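Rorkura Tableware Demonstrations: Data Card

Maintained by the Pruitt Laboratory for Household Manipulation
Dataset lead: Juniper Castellanos
Recording lead: Bohdan Savchuk
Data processing: Digby Nepia

Summary

Rorkura is a collection of hand-led demonstrations in which people handle mugs, bowls and similar household items with a pair of hand-held grippers. It is intended for training and testing policies that learn by imitation on two-armed robots. The release holds 3,000 demonstrations. Each one covers a single task from the first reach to the final release of the object.

The collection follows on from the Tillumach set, which was recorded by remote control of a fixed pair of arms. Operators of that system found it slow to use with crockery, and many of the recorded movements contain long pauses. Hand-held grippers were adopted for Rorkura so that operators could work at a natural pace and feel the weight of the object directly.

Recording set-up

The operator holds one gripper in each hand. Every gripper carries a marker cube with square black-and-white patterns, from which its position and orientation are recovered during processing. Finger opening is logged separately. Views are taken at the gripper and at head height, and all streams share a common clock.

Before a session, the operator opens and closes each gripper fully three times and holds both marker cubes in view of the head camera. Sessions in which this step was missed have been left out of the release.
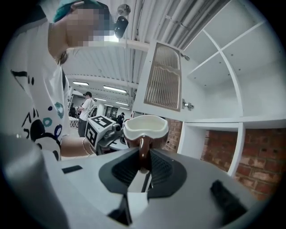

Operators are asked to grasp mugs by the handle wherever the handle can be reached, and by the rim only where the task sheet says so. The choice of grasp is stored with each demonstration under the field "grasp_type". Reviewers corrected this field by hand where the operator had changed grasp part-way through a task; in those cases both grasps are listed, in order.

Shelving tasks were recorded with the cabinet door already open. Opening and closing doors forms a separate group of tasks and should not be joined to the shelving tasks without checking the start and end positions of the hands.

Task groups

Single-hand mug handling. The operator picks up a mug, carries it to a shelf or table and sets it down upright. The second gripper may be held at rest or used to steady a nearby item.

Two-hand bowl handling. The operator takes a bowl at opposite sides, lifts it, carries it level and lowers it. Both grippers must stay in contact until the bowl is fully supported.

Hand-over. An item is passed from one gripper to the other without being put down. These are the shortest demonstrations in the set and the most likely to contain a failed grasp.

Doors. The operator opens or closes a cabinet door with one gripper.

Contents of each record

A record contains the video streams, the recovered path of both grippers, the finger opening over time, a short written instruction and the review result. Paths are given in metres in a frame fixed at the start of the demonstration. The written instruction was composed before recording and was read by the operator beforehand – it was not altered to match what was done.

Video is stored at the original rate. Users who resample the paths should resample the finger opening with the same tool, as small differences in timing have a marked effect on release.

Review and quality

Each demonstration was reviewed by 2 people working separately. Where they disagreed, Ansel Holloway made the final decision. Demonstrations are marked "complete", "complete with correction" or "failed". Failed demonstrations have been kept in the release because several groups have asked for them, but they are excluded from the default training list.

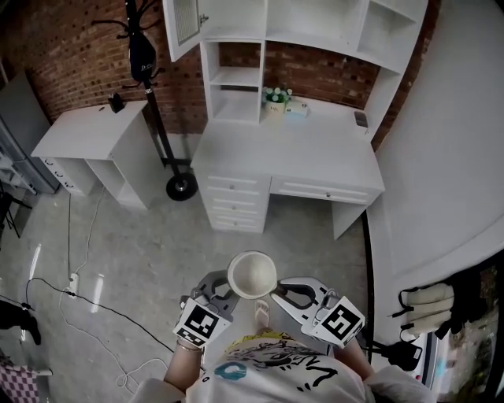
Two-hand demonstrations needed the most attention in review. When both grippers are close to the body, one marker cube may turn away from the head view, and the path is then filled in from the gripper's own motion record. Filled sections carry a flag. A demonstration with a long filled section is not necessarily a poor one, but its path should be treated with care in any work that depends on the exact distance between the hands.

A test list of 100 demonstrations has been set aside. It was drawn from all four task groups and should not be used for training or for choosing between models.

Known limits

Operators stood while working, and the reach of a standing adult is reflected throughout. Robots with short arms or a fixed base will not be able to follow every path as recorded. The grippers record no contact force. Glossy crockery reflects overhead lighting, and depth estimates made from the video are unreliable on such surfaces.

Rooms used for recording contain ordinary furniture and personal items, which were not arranged to a fixed plan. Results obtained on this set alone should not be taken as evidence of performance in other buildings.

Privacy

All operators gave written consent. Faces are obscured in the released video, and sound has been removed. Any remaining visible face should be reported to the maintainers, who will withdraw the record while it is corrected.

Access and changes

Copies are held at Pruitt and at the Hitthorpe archive. Requests for access are handled by Bart Timmermans and should state the intended use and the name of the responsible institution. Redistribution of altered copies is permitted within the same institution only.

The March revision corrected the clock offset in the door tasks and added the "grasp_type" field. Users of earlier copies are asked to replace them in full, as record numbers in the door group have changed.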